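Search this site
Enter keywords
Print this page | E-mail this page
Reading time: 6 minutes

The near miss is not a lesser kind of accident

By Helmi Keskinen

In April the training hall at Vuorinen lost most of a working morning to a fault that injured no person and broke nothing of value. A robot arm was running a simple sorting exercise when its controller lost agreement with itself about where the end of the tool was. The arm came down lower than it had been told to, pressed against the work surface, and went on pressing until a trainee reached the stop button. The force limit that should have halted it had been raised during an earlier demonstration and had not been put back.

The incident form was filled in before noon. Under "severity" it carried the lowest of the available grades. I have no quarrel with the person who chose that grade, who followed the guidance as it is written. My quarrel is with the guidance, and with the habit of mind that produced it, which I believe to be common well beyond our own institution.

We grade events by what they cost. A bruised hand is graded above a dented table, and a dented table above a fright. This is reasonable for an insurer. It is a poor way for a training body to decide what deserves its attention, for the cost of an event depends very largely on who happened to be standing where. In April the trainee, Aleksi Oksanen, was at the side of the table with both hands free. Had he been setting out the pieces for the next run, the same fault, lasting the same length of time, would have been graded at or near the top of the scale. An inquiry would have been opened and the cell would have been closed.

The exercise itself is an undemanding one. Plastic blocks of several shapes and colours are set out on a wooden board, and the arm is sent to them one after another. It is given to trainees in their first weeks, and its very plainness has shaped the way it is supervised.

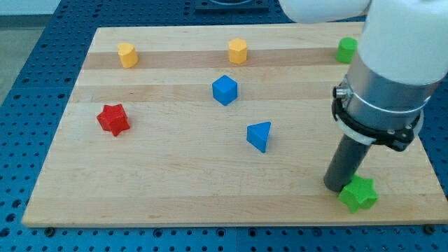 The sorting exercise, with the tool lowered beside a green star-shaped block.

I would ask the reader to consider how little distance separates an ordinary approach of this kind from a faulty one. The tool is meant to come down close to the board. An arm that has gone a little further than it should looks, to anyone standing by, very much like an arm doing its job. Mr Oksanen has said that he noticed the change in the sound of the motors before he noticed anything in the movement. He had been told in his induction to watch for unexpected motion. He had not been told that a dangerous motion might look like the expected one, continued slightly too long.

The technical cause was found within the day. Malte Sperling, who maintains the cells, established that the tool had been exchanged and that the length entered for the new one was short by 3 centimetres. The controller therefore believed that it had room to spare. This is an old and well understood mistake, and the written procedure guards against it: after any change of tool, the arm is to be brought down at reduced speed to a reference point and the reading compared. The check was not done. The cell log contains a tick against it.

That tick matters more to me than the missing centimetres. In preparing this essay I was given leave to read the log sheets for the past year, which come to around 1000 entries across all the cells. I cannot say how many of the ticks represent a check that was carried out. Neither can Mr Sperling, and he was candid in telling me so. The sheet is completed at the end of the shift, at a desk, by someone who wishes to go home. It records a general belief that matters were in order.

The force limit is a similar case. The arm had been set to stop at a contact force of 200 newtons. For a demonstration of a heavier task this had been raised to 800, by a member of staff with every right to raise it. The software asked for a password and received it. It did not ask when the change should lapse, and it gave no sign on the pendant the following morning that the value differed from the usual one. We had made it difficult to alter the limit and very easy to forget that it had been altered.

Two objections have been put to me, and both deserve an answer.

The first comes from Heikki Kemppainen, who has run the hall for longer than I have known it. He holds that if every small event is treated as a serious one, staff will cease to report small events. Reporting depends on goodwill, and goodwill does not survive a full inquiry over a mark on a board. I accept the danger. I would answer that a low grade carries a danger of its own. When a report leads to nothing, the person who wrote it learns that too. Mr Oksanen's form was acknowledged by an automatic message and then filed. He heard nothing further until I asked to speak to him. If we wish to protect goodwill, a telephone call would have been a modest beginning.

The second objection is that the remedy lies in better equipment. Mackenzie Kowalchuk has argued with some force that the hall should replace its older controllers with ones that measure the tool automatically and return all limits to their standard values at each start. The Stulell hall has done so, and I understand that the staff there are content. I support the proposal and hope it is funded. Even so, it would leave the present question open. A controller that resets its own limits would have prevented the fault we had in April. It would have done nothing about a log that cannot be relied upon, and the next fault may well be one which only the log could have revealed.

What I propose is limited. The severity grade should be set by the worst outcome that could reasonably have followed, with the actual outcome entered separately beneath it. The tool check should be signed at the cell, at the time, with the measured value written down in figures — a number is harder to supply from memory than a tick. Any raised limit should be shown by a card hung on the pendant until it is lowered again. And whoever reports an event should be told, in person and within the week, what was found and what will be done.

None of this requires new money, and only the first calls for a change to the rules. I am aware that the regional guidance on grading is under review and that there is some feeling in favour of leaving it alone until the Vusonex reporting system is in place. I think that would be a mistake. A new system will carry over whatever grades we give it, and events that were marked as trivial on paper will be trivial in the database as well, where fewer people will ever read them.

The cell was returned to service the next morning, with the correct tool length entered and the force limit restored. The form remains at its original grade. I have asked for it to be reopened, and at the time of writing I am waiting for a reply.

Print this page | E-mail this page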